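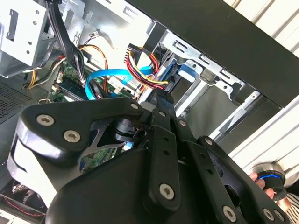 Reading the first notice of the Morkitden digital piano, one owner wrote in to say that the bass was too polite for Brahms and that anyone buying it for the big Romantic pieces should try it in the shop with the lid up. I have had mine since May and I half agree.

The lower octave is polite, at least on the default setting. Switch to the second concert voice and it gains some growl, though the left hand still sits a little behind the right. For Bach and Haydn I left it alone. For the late Brahms intermezzi I turned the resonance up by 3 steps and was happy enough.

The keys are the best part. They are weighted more heavily at the bottom, with a slightly rough surface that doesn't slip under the fingers, and repeated notes come back quickly. I practised the trills in a Scarlatti sonata on it for two weeks, then played the same piece on the grand at Skurkgate, and had very little to adjust. Half-pedalling works, but the pedal unit creeps forward on a wooden floor. A strip of rubber matting cured that.

Sornitz, the shop I bought it from, charged 2070 including the stand and bench. The bench is poor. It wobbles at its highest setting and I went back to my old one. Delivery took 14 days and the stand went together in an evening, with one bolt that needed persuading.

I compared it with the Lyimo, which costs a bit less and has better speakers – noticeably better if you play to other people in the room. Its action is lighter and noisier, and my neighbours could hear the thump of the keys when I had headphones on. The Morkitden is quieter late at night.

The headphone socket is under the left side of the keyboard, where you can't see it. The manual covers tuning and temperament in a single page, and you have to hold down two buttons to get at either.

Four stars, one off for the bench and the speakers.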